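Toothbrush Tips From a Doubter

By Ileana Costache
May 2024

I have been told to put my toothbrush in the dishwasher, soak it in vinegar, zap it with a purple light and keep it in a little travel coffin with air holes. I've tried most of these at my own sink in Tiddale. A few are fine. Several are a way to spend money on a thing that cost less than lunch.

The dishwasher

Skip it. I ran two brushes through on the top rack and the bristles on one came out splayed like an old broom. If a brush is grubby enough that you're thinking about the dishwasher, buy a new brush.

Mouthwash soaks

People love this one. You pour an inch of mouthwash in a glass, stand the brush in it overnight, and feel very clean about yourself. Then somebody else in the house puts their brush in the same glass, and the next night they use the same mouthwash again, and by then I'm not sure what you've got. A hard rinse under the tap, a good shake and a spot where it can stand upright and dry will do for me. I still haven't seen a reason to do more when everyone at home is healthy.

Caps and covers

The cap keeps the bristles damp. Fine in a suitcase, silly on a shelf. Take it off when you get where you're going, and wash the cap too – most people never have.

The purple light box

My sister-in-law gave me one last November. The leaflet promised a lot and the small print took most of it back. It also took up the only outlet by the mirror. I used it for a few weeks, noticed nothing, and it now holds hairpins. 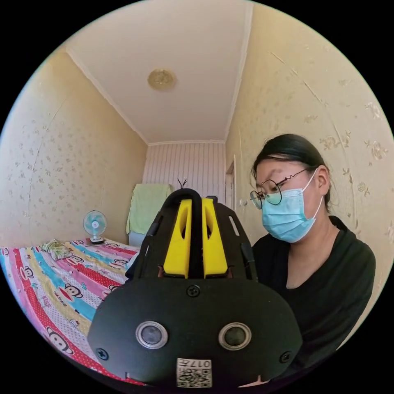
The cup is the part that wants cleaning. Look in the bottom of yours. If it's like mine was, there's a gray paste down there made of toothpaste drips and old water. Dish soap, hot water and a bottle brush, once a week. For the crust, let it sit in plain white vinegar for an hour first. Don't add baking soda to the vinegar. It foams up nicely and then you've got salty water.

Electric handles

Pull the head off and look at the metal post. The gunk around it comes away with a damp cotton swab. Unplug the charger before you wipe it down, and don't run the charger under the tap, whatever the video said. The ring of slime where the handle sits can be slowed down by drying the base of the handle before you put it back. I forget half the time.

Old brushes

You will see lists of 50 uses for an old toothbrush, and I once saw one claiming 131. I count four that I'd bother with: grout, the groove of the shower door, the rim around the faucet and the chain on a bicycle. Cut the bristles down by a third with kitchen scissors and they get much stiffer. Mark the handle with a band of tape so it doesn't wander back to the cup.

Don't use one on jewelry with soft stones, or on a nonstick pan.

Whitening with kitchen stuff

Lemon juice, charcoal, strawberries mashed in a saucer. No. Lemon is acid and charcoal is grit. Charcoal also gets into the caulk around the sink, and I scrubbed at mine for most of an evening with a bleach pen before giving up and cutting it out. Ask your dentist about stains and keep the lemons for the fish.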